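# The Parsley Problem

I killed parsley for years before I learned to grow it, and I still don't fully trust the stuff.
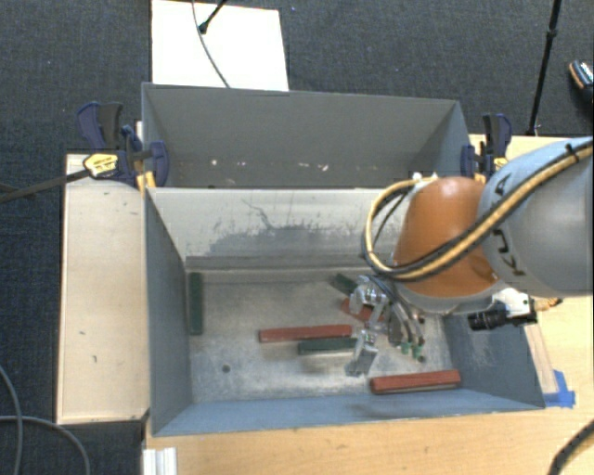 ## Slow to start, slow to forgive

Parsley takes its sweet time coming up. My grandmother used to say it had to visit the devil a few times before it would sprout, and one spring I was ready to believe her. I'd sowed two long rows in March, watered them like a saint, and after three weeks I had a beautiful crop of chickweed. So I dug the whole bed over and put in radishes. A few days later, there between the radishes, up came a scattering of tiny feathery seedlings. I could have cried!

These days I soak the seed overnight in a jam jar of warm water on the windowsill, drain it through a coffee filter, and mix it with a spoonful of dry sand so it doesn't clump on my fingers. Then it goes into a shallow drill, a quarter inch deep, and I lay an old board over the top to keep the soil damp. I peek under the board every morning with my coffee. (Slugs love the board too, so peeking is not optional.) The minute I see a green loop breaking the surface, the board comes off.

My neighbor Dorota Nowakowski doesn't bother with any of this. She lets a couple of plants go to seed by her back steps and has parsley coming up in the gravel, in the cracks, in the pot where her fig tree lives. I've asked for her secret and she shrugs and hands me a bunch.

## Flat or curly

I grew up in a curly household. Curly parsley sat on the edge of the plate next to an orange slice and you were not supposed to eat it. I ate it. I was that kid.

Flat-leaf is what I grow most of now, and for cooking I think it wins easily: bigger flavor, softer leaf, and you can wash the grit out without a fight. But I keep four curly plants along the front of the bed, partly for looks and partly for potato salad, where those springy little bits hold on to the mustard in a way the flat kind never does.

Both kinds want decent soil and steady water. Mine get morning sun and then shade from the bean poles once the afternoon turns nasty. In July the plants that sit out in full sun go yellow and sulky and taste like the smell of a lawn mower, while the shaded ones just keep going. I plant them eight inches apart, which looks silly in May and crowded by August.

## The caterpillar question

One morning I found six fat striped caterpillars on my best plant, green and black with yellow dots, eating like teenagers. They were black swallowtails, and I didn't have the heart to squash them. I moved them to the scruffiest plant at the end of the row and let them have it down to the stalks. I now sow an extra plant or two every year with that in mind, and I consider it a fair price for the butterflies.

## Cutting it, and then eating far too much of it

Cut the outside stems, right down at the base. I used to snip the tops off like I was giving a haircut, and all I got was a tuft of bare sticks. The new growth comes from the middle, so leave the middle alone.

Then comes my favorite part. Hülya Keskin, who I met at a seed swap and have been pestering for recipes ever since, taught me to treat parsley as the salad and everything else as the garnish. For her tabbouleh I chop two enormous bunches with a very sharp knife (a dull one turns it to mush), then add a small handful of soaked fine bulgur, tomatoes, scallions, a bit of mint, lots of lemon, and more olive oil than seems decent. The first time I made it I put in a whole cup of bulgur and she looked at the bowl with real sorrow.

Don't throw out the stems. I slice the tender ones thin and put them in an omelet, and the tough ones go in a bag in the freezer for stock. Leaves freeze fine too, chopped and packed into ice cube trays with a little oil. I've never had any luck drying it. You end up with green confetti.

## Year two

Parsley is a biennial, so if your winters are kind it'll come back in spring and give you a few lovely weeks of leaves before it shoots up and flowers. With a layer of straw over them, mine have made it through January more often than not. Once the flower stalk starts, the leaves go bitter fast, so I pick hard, make one last big tabbouleh, and let a single plant bloom for the hoverflies. This year's seed is already soaking in the jam jar.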